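Puten open day at Dedport -- who else went?
Home robots board > Events and days out

19 posts in this thread, page 1 of 1

greasetrap_77
Went to the Puten open day at their Dedport place. Writing this on the train so excuse typing. Queue was out of the door, the person on the desk said 1,122 had signed up, which I can believe. Badge, cup of tea, straight in.

Kitchen table demo was the one I wanted. Arm is a Rai, software is Greto's. Pink crockery, an apple, that's your lot. The trick is thin curved stuff -- how do you get hold of a bowl without shoving it along the worktop. They go for the rim, one finger in and one out.
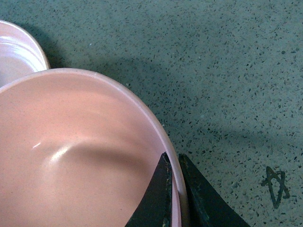 Rim grasp, wrist camera view.

Fingers are well scuffed by the way. Asked, got told they change them every 900 picks. Seemed a lot to me.

mossop
Jealous. Was it live or were they running a recording? Went to a different firm's thing last September and it was all canned.

greasetrap_77
Live. Screens next to the table showing the cameras. It stopped dead twice while I was stood there and somebody had to restart it, so definately live.

Plinth_B
I was there too, later on I think. Not as sold as you. It's a bowl and an apple. We had arms moving fruit when I was at college. And a plain worktop with the curtains shut is as easy as it gets, put it in my kitchen next to the toaster and the post and see how it does.

greasetrap_77
Bit harsh. College ones had the positions typed in. This one you could ask for a thing and it went off and looked for it.

Plinth_B
You could ask for three things. They were on a card. I read the card

tatty_wires
Plinth has a point about the card but the looking is real. I stood there for ages. The hard bit they talked about was the shiny worktop, reflections going all down it, and the old version kept reading those as edges. New one copes, so they said. Didn't see the old one so can't compare.
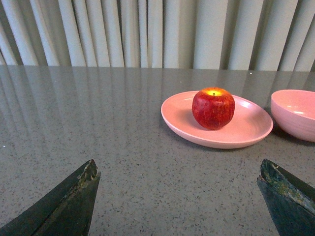
Also asked about grip force on fruit. Answer was a bit woolly -- "enough not to drop it". They had a bruised apple test, 100 apples, left them overnight and cut them open after. Wouldn't give me the number that came out brown. Make of that what you will.

mossop
They never give you the number.

Plinth_B
If it was good it'd be on the wall in letters a foot high.

tatty_wires
Fair. Though the talk upstairs did have a proper slide with failures on it, more than I expected. 103 tries at one job, and they listed what went wrong with each bad one. Mostly the arm giving up early, a few times it knocked the dish. I liked that they showed it.

greasetrap_77
Missed the talk! Was in the queue for the hands-on. You get a pair of handles and drive the arm yourself, plate to bowl. Much harder than it looks. I kept coming in too low. A kid of maybe ten did it first go, straight after me

tatty_wires
Ha, same. No depth at all through the wrist view, you want the one from higher up as well. Flick between them. 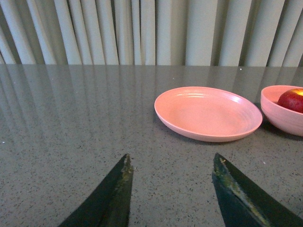
new_to_this_ok
Do you need to book for the hands-on or can you just turn up?
Book it at the desk when you arrive, slots are five minutes and the morning ones went first. Copied that off their page for anyone else wondering, it's the only bit of the page that's any use.

Plinth_B
Their page also says parking. There is no parking.

greasetrap_77
Walk from the station, ten mins, it's flat.

mossop
Right, anyone keep notes on the kit? Thinking about a secondhand Rai and want to know what they've bolted on.

tatty_wires
Some. Off my phone so a bit rough --

1. Arm is stock, they said. Wrist isn't. Big black round housing, green light down one end.

2. Red blocky part on the other end of it, looks printed to me. Black bracket on one side with holes in. Cable just hangs down past the lot, I'd have clipped that.
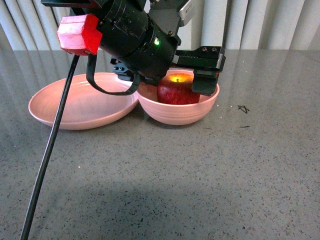 3. Fingers come off with two screws, according to the bloke on the stand. Not tried it myself obviously.

4. Software, no idea what they'd charge. Greto person said "talk to us", so not cheap.

mossop
Ta, that's loads. Cable would drive me mad

Plinth_B
Still say it's an apple and a bowl. I'll go to the next one though, tea was decent.

greasetrap_77
See you there then. My stop, off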